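Folding a Simple Paper Tent

A paper tent is a quick fold to learn on. It stands on its own edges, it works as a place marker, and it's the first step toward several harder models. You need one sheet of colored paper and a table.

Pick a sheet that holds a crease. Thin copy paper works, but it goes soft after the second or third try. I buy green and orange from Granidar in packs of 56, and the green seems to hold its edge a little better.

Step 1. Clear the part of the table nearest you and push everything else to the back. A seam between two tabletops will leave a mark in the paper if you press across it, so keep to one side.

Step 2. Lay the sheet flat and turn it until one corner points at you. Smooth it from the middle outward.
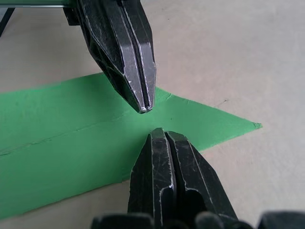
Step 3. Pick up the near corner and bring it to the far one. Line up the points before you press anything. If they are off by a little at the tip, they will be off by more along the sides.

Step 4. Hold the points together and press the fold from the center out to each end. Go over it 3 times. A fingernail is fine — a bone folder is better on heavy stock. The Betness one is cheap and has lasted me 5 years.

Step 5. Open the fold partway and set the paper down on its edges, with the crease on top.
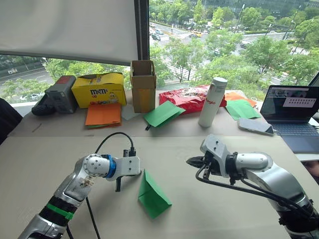 If the tent slowly flattens, the crease is too weak. Close it, press again and leave it under a book for a few minutes. If it leans, one side is longer than the other. You can trim the long side, but it's usually faster to start over with a new sheet.

Keep the rejects. They stack flat, and they're good for practicing the Hegyi fold, which starts from the same crease and will be on this page in February.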